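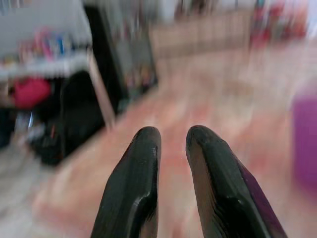 04/07/2018

Spent most of the day on the small room. It had got to the point where I was stepping over things to reach the window, and Ulla is coming to stay on her way back from Tatow, so there has to be floor for the mattress.

Started with the floor. Moved what I could out to the landing, swept, then went over it twice with a damp cloth. It's a pinkish colour in the afternoon, with the sun coming round. I had forgotten how much of it there is. Khalil said on the phone that I should put a rug down, but I don't want one in this heat and I would only have to wash it.

Left the white shelf until after lunch. I have put the small bright bits together on top, the pink and blue things, and told myself I would sort them properly later. Some of them are Ngân's from when she had the room in June. I sent her a message asking what she wants posted and she said not to bother, she'll be in Stistenthorpe again before the autumn. So they stay where they are.

Lunch was the rest of the soup and a roll. The bread is going stale faster than usual.

Found the receipt for the mattress while I was looking for a bin bag. I thought we had paid more than 100 for it but I had mixed it up with the bed frame. Put the receipt in the kitchen drawer with the others.

The landing is now the problem. Two boxes of papers, the fan, the ironing board and a lamp that needs a new plug. Grigore has offered to take the boxes down to the cellar if I label them. I did one and ran out of tape. Walked to Pillai for more and they were shut, so I came back by the canal and sat for a bit. Very hot, 28 according to the sign at the chemist. Saw Eugeniusz on the bridge with his bicycle. He asked after my knee. It's all right on the flat.

Hung the curtain again about seven. One hook is missing and it sags on the left. The sheets are on the line and I'll bring them in before bed.

Tomorrow: tape, curtain hook, plug for the lamp, milk. Ring Ulla about which train she is on.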